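Household Waste and Where It Goes
Notes for session 4: Packaging, bins and the sorting line

Hello again! Last time we got as far as the curb, so I'm picking up where the truck pulls away. These notes cover what I said in class plus a few things I ran out of time for (I always run out of time, you know this by now). Please read them before the sorting exercise and bring your tally sheets.

Two words we keep mixing up

In class I kept hearing "recyclable" and "recycled" used as if they were the same word, and I do it myself when I'm talking fast. Recyclable means that somebody, somewhere, has a way to turn the thing into something else. Recycled means it was done. The gap between the two is more or less the subject of this course. A yogurt tub can be perfectly recyclable in Clenberg and headed straight for landfill in Mokside, same tub, same plastic, because one town has a buyer for it and the other doesn't.

So when you fill in the tally, there are two columns. The first is what the material could become. The second is what your own town does with it. If you don't know, write "don't know" and leave it. I would much rather see twenty of those than twenty guesses!

Materials that look simple

Paper first. Clean newspaper and plain office paper are the easy ones, and the fibers can go around several times before they get too short to hold together. Things change once paper has to hold a drink. Most paper cups have a thin lining on the inside, usually plastic, and the mill has to soak the cup long enough for the lining and the fiber to part company. Some mills have the equipment for it. Plenty don't, and for them a load of cups is a headache.

Film and wrappers are harder still. A snack wrapper may be two or three layers stuck together, one to keep out air, one to carry the printing, one that melts to make the seal. Each layer might be fine alone. Pulling them apart costs more than the stuff is worth, and that's before we get to how light it all is. Film also wraps itself around the spinning shafts at the sorting plant, and then the whole line stops while a person climbs in with a knife to cut it free. 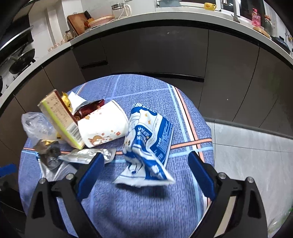

Why not just charge the companies by the layer, then, Denise wanted to know, so that a wrapper made of one plastic costs less to sell than a wrapper made of three?

Good question, and we spent a happy ten minutes on it. Some places do something close. The usual name is extended producer responsibility (EPR in the readings), and the fee a company pays can go up or down depending on how hard its packaging is to deal with. The trouble is in the details. Who decides what counts as hard? What about the small bakery that buys its bags from somebody else? I don't have a tidy answer for you, but keep the question in your pocket for session 6, when we do fees properly.

The practice numbers

I've made up a worksheet around a small sorting plant, the McKinnon site. It takes in 2,869 tons over the period and 300 of those tons come out the far end as trash. Those are the only two numbers you need for part one. Work out the share that was rejected, to one decimal place, and show me how you got there. (A few of you divided the wrong way around last term and told me the plant threw out nine times what it took in. Please check that your answer makes sense!)

Part two adds a second site, Trusteo, which takes in 2,000 tons and rejects 300 as well. Same rejects, smaller intake. Which plant would you rather run? Then tell me what else you'd want to know before you decided, and I'm hoping for more than one thing here. Think about who drops material off, whether glass comes in mixed with the paper, and how often the line gets stopped.

How to do the home tally

Pick a stretch of a few days. Keep everything you'd normally throw out from the kitchen, apart from food, in one bag or box. At the end, spread it on newspaper and sort by material first, then by what your town accepts. Rinse the cans or you will be sorry. I did this in June one year with a tuna can and I still think about it.

Weigh each pile if you have a kitchen scale. If you don't, go by volume and say so on the sheet. Mixed items, like an envelope with a plastic window, go in a pile of their own, and please don't tear them apart first. I want to see them as they'd arrive at the plant.

For next time

Read the chapter on deposits and returns, skipping the long section on bottle shapes. Finish the worksheet through part two. Part three is optional, though it's my favorite, and it'll help with the final paper. Tally sheets go in the tray by the door as you come in.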